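Why Did the Robot Squash the Can?

Hi, I'm Faustine Royer, and I fix robots. Well, some days I fix them. Other days I stand there with a wet sleeve wondering what went wrong. I want to tell you about one of the wet sleeve days, and about a kind of robot mistake called a grip fault.

I work in a workshop in Gulwood with a robot called Jumton. Jumton's job is to tidy tables. It picks up cans and fruit and cups, and it puts them where they belong. Sounds easy, right? You could do it half asleep! But think about what your hand does when you pick up an egg. You don't squeeze it the way you squeeze a wet sponge. Your skin feels the shell, your brain says "careful now," and your fingers stop pressing. All of that happens before you even notice it.

Jumton has to do the same thing with numbers. Inside its fingers are little parts called force sensors. A force is a push or a pull, and the sensor measures how hard the fingers are pushing. When the number gets big enough to hold the thing safely, the robot is supposed to stop squeezing and start lifting.

Supposed to!

One morning in January I asked Jumton to pick up a can of lime soda. The fingers closed, very gently, just like always. Then they kept closing. The can went crunch, then it went pop, and soda shot up my arm and all over my notes. I hit the big red stop button (every robot should have one, and everybody working near it should know where it is) and Jumton froze with the poor can still in its fingers.

So what happened? I had a few guesses. Maybe the motor was broken. Maybe I had typed something silly into the program, which I have done before. My friend Matúš Baláž had a better idea. He asked me to open the fingers all the way, with nothing in them, and read the sensor number out loud. It should have been zero, because empty fingers aren't pushing on anything. It was minus 80.

That was our fault right there. The sensor's idea of "nothing" had slipped. Engineers call this drift. Have you ever seen a bathroom scale that doesn't say zero when it's empty? If it starts too low, it tells you that you weigh less than you really do. Jumton's finger was doing the same thing. It was squeezing hard, but the number said it was hardly squeezing at all, so it squeezed some more. Poor Jumton thought it was being gentle!

We fixed it in two steps. First we told the sensor, with the fingers empty, "this is zero." That's called calibration, and it's a long word for a short job. Then we added a rule to the program. Now the robot checks for zero before every single lift, and if the number is wrong, it won't pick up anything until a person comes to look.

After that came practice, and lots of it. A can is a good test because it's smooth and it can slip, and its sides are thin. An orange is a different sort of test. It's round, so it likes to roll off, and it's softer than you'd think. When you hold a can too loosely it drops, and when you hold it too tightly it dents, so the robot has to find the middle.
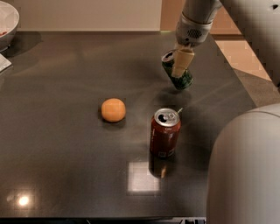 Matúš asked me later why we didn't just make the fingers weaker, so they could never crush anything. I thought that was a fair question, and I'd wondered about it too. The trouble is that a full can is heavier than an empty one, and weak fingers would let it slide right out. What we did do was set a limit. There's now a top number that the motors can't go past, even if the sensor is telling fibs. So there are two safety checks, and one can catch a problem if the other one misses it.

We ran 2,000 practice lifts before I trusted Jumton near my notes again. I still keep them in a plastic folder.

You can try being a grip sensor yourself. Put on a pair of thick winter gloves and pick up a paper cup of water (do it over the sink!). It's hard to tell how much you're squeezing, isn't it? Then take the gloves off and try again. Watch how much less the sides of the cup bend.

If your cup gets squashed, don't worry. Get a towel and have another go.

More to read
Why Robots Bump Into Glass Doors
What Does a Stop Button Really Stop?
The Day the Rikham Robot Ran Out of Battery
Ask Faustine: Can a Robot Feel Tickles?

Back to top
© Maillard Workshop Pages for Kids | Contact us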